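Brolteck handhelds: yellow pads going slippery on towels

Forum > Grippers and end effectors > Upkeep and repair

clernness_bench
Evening all. We run a pair of Brolteck handheld grippers on a folding station: one big white table, two hands, cloth all day. Since August the left one has been letting go of towels halfway through a lift. It closes, it looks pleased with itself, and then the corner slides out as if it had somewhere better to be.

What I've done so far:

Wiped the pads with a damp cloth. No change.
Wiped the pads with alcohol. Better for an hour, then no change.
Swapped left pads to right. The fault moved to the right. I swapped them back and the fault did not entirely move back, which I took personally.

The pads are on 52 hours by my notebook. The Hyun leaflet that came with the spares says they're good for 1000 closes before you look at them, and I must have gone past that before the first tea break. Nothing in it on what you're supposed to be looking for.

Fleece is the worst. Thin cotton, no trouble at all. The grey one on the table is the one I use for testing now.

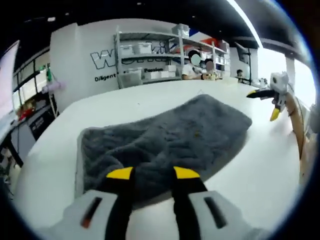 Jenő Orbán reckons it's fluff and nothing else. Alcohol moves the grease and leaves the fibres lying flat on the pad, so you've made yourself a very clean felt slipper. Sticky tape, pressed on and pulled off, 3 times, then have a look at the tape.

maltau_spares
Seconded on the tape. Don't use the brown parcel stuff, it leaves its own glue behind and then you'll be back here asking why the towel won't let go.

siwoo_c
I'm going to be awkward and say it isn't the pads. If you swapped them and the fault only half followed, you've got two faults. Check the finger screws. Ours backed out a quarter turn, you couldn't see it and you couldn't feel it by waggling, but the tips were closing with a twist in them and only the outer edge of the pad was touching.

clernness_bench
I did waggle. It felt fine.

siwoo_c
Everyone waggles. Close it on a strip of paper and pull the paper from each side in turn. If one side comes out easier you've got your twist.

orban_j
With respect to Si-woo, a twist would show on cotton as well. He says cotton is fine.

siwoo_c
Cotton is thin. The tips nearly meet and the soft pad takes up the difference. A fat towel holds them apart and then you're hanging on by one edge. Try it before telling me it can't happen.

orban_j
I have tried it. I've had these things in bits more often than I've had hot dinners.

maltau_spares
Gentlemen.

clernness_bench
Right, back from the bench. I did both, in that order, so you can each claim half.

Tape first. Jenő, it was disgusting. The tape came away looking like something you'd find behind a fridge. Grip on the fleece improved, though it still dropped one corner when I lifted from the folded edge where it's thickest.

Then the paper. Left gripper: inner side tight, outer side slid out with no effort at all. So I took the finger off, and one of its 2 screws was barely in the thread. The other was doing the work of both and had started to chew its hole.

What I did then, in case somebody finds this by searching:

Finger off, threads brushed out with an old toothbrush. There was fluff in there too, naturally.
Screws back in with a dab of the weak threadlock. The weak one. I've met the strong one.
Nipped both up by turns with the tips held shut on a bit of card, so that they settled square to each other.
Paper test again from both sides, now the same.
Left it overnight for the threadlock.

After that it was back to the table with the fleece, and I made a point of not folding it nicely. A neat towel forgives a lot. You want a proper heap, with a thick bit and an edge poking up, and you want to start with the tips wide and come down over the lot.

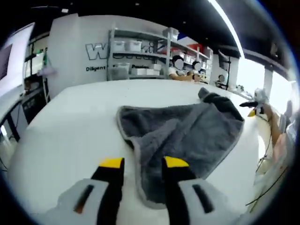
I went at it from the edge, from the fat middle and from whichever corner was sticking up, and kept going until I was thoroughly bored. No drops on the left. The right let go once, and I'll admit I hadn't taped that one yet because I was feeling smug about the left.

siwoo_c
So it was the screw.

orban_j
So it was the fluff, and also a screw.

hwayoung_y
Can I ask something dull? How often are you all taping? We do it when the thing starts dropping stuff, and I suspect that's too late.

orban_j
Start of every shift and again after lunch. It takes less time than finding the tape.

siwoo_c
Once a day. More on anything fluffy. And the paper test once a week, which I notice Jenő doesn't do.

orban_j
I look at the screws with my eyes.

siwoo_c
You said the same thing about the cable clip.

maltau_spares
Coming back to the chewed hole: if that screw goes again, don't pack it out with threadlock, it'll hold until you're showing it to someone important. Swap the finger. The older fingers take the same pads, but the pad sits a hair lower, so change both sides together or you'll get your twist back by a different road.

clernness_bench
Noted. I've got one spare finger, so of course I need a pair. Ordering.

Jae-hoon has stuck a roll of tape to the underside of the table with more of the same tape. It has held so far.

hwayoung_y
Did the right one turn out to have loose screws too?

clernness_bench
One, slightly. Paper was fine on it, so I've nipped it up, put a dot of paint pen across the head and written it in the notebook. If the dot moves I'll be back.

orban_j
And the tape off the right one?

clernness_bench
Worse than the left. I've kept it for you.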